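Why do bowls look different from the side?

Put a bowl on the kitchen table and stand over it. You will see a circle. Now crouch down until your chin is level with the table top and look again. The circle has gone. The rim has turned into a straight line, and under it is a curved shape like a wide smile.

The bowl has not changed. You have moved, and so the light coming from it to your eyes has changed too.

What is a rim?

The rim is the top edge of a bowl. On most bowls it is round and flat, so that every part of it is the same height above the table. When your eyes are higher than the rim, you can see the near side and the far side of it at the same time. When your eyes are level with the rim, the near side hides the far side. All you can see is one long line.

In between, the rim looks like a squashed circle. The proper name for this shape is an ellipse. The lower you crouch, the thinner the ellipse gets.

Shallow bowls and deep bowls

A shallow bowl is wide but not very tall. Soup plates, fruit bowls and salad bowls are often shallow. A deep bowl goes down a long way for its width. Mixing bowls are often deep, which stops the flour from flying out when you stir.

From above, it is hard to tell a shallow bowl from a deep one. Both look like circles. From the side it is easy. This is why people who design bowls draw them more than once. One drawing shows the bowl from the top and is called a plan. Another shows it from the side and is called an elevation.

Wanda Szewczyk makes bowls in a workshop in Arnthorpe. She starts with the side drawing. "The side tells me how the bowl will stand," she says. "If the bottom is too narrow, it will tip over when someone leans a spoon on it."

Light and dark on a curve

A curved surface does not get the same amount of light all over. The parts that face a lamp or a window look lighter. The parts that face away look darker. A red bowl can look bright red on one side and nearly brown on the other, even though it was made in one colour.

Our brains use this to work out shapes. When we see a colour slowly getting darker, we guess that the surface is bending away from the light.

Matt and shiny

Some things are matt. This means that they scatter light in lots of directions, so they look soft and even. Unglazed clay is matt, and so is most paper.

Other things are shiny. They bounce light mostly one way, a bit like a mirror. If a shiny thing has lots of small flat faces, each face points in a different direction. Some of them catch the light and some do not, so you get bright streaks next to very dark ones. The flat faces are called facets. Scrunched-up foil has facets, and so does a cut gemstone.

Why near things look so big

Hold your thumb close to one eye and shut the other. Your thumb can hide a whole door. A thing that is close to you takes up more of your view than the same thing far away. A bowl right in front of your nose can look wider than a person standing on the other side of the room.

Try it yourself

You will need a bowl, a torch, a pencil and 2 sheets of paper.

Stand up and draw the bowl from above. Then kneel so that your eyes are level with the rim, and draw it again on the second sheet. Ask a grown-up to dim the lights. Shine the torch at the bowl from the left and shade in the parts that look dark. Then move the torch to the right and see where the shading goes.

Words to know

Ellipse: a squashed circle.
Elevation: a drawing of something from the side.
Facet: a small flat face on an object.
Matt: not shiny.
Plan: a drawing of something from above. 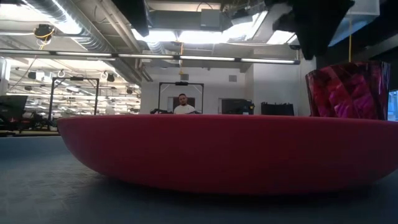 Reading time: 4 minutes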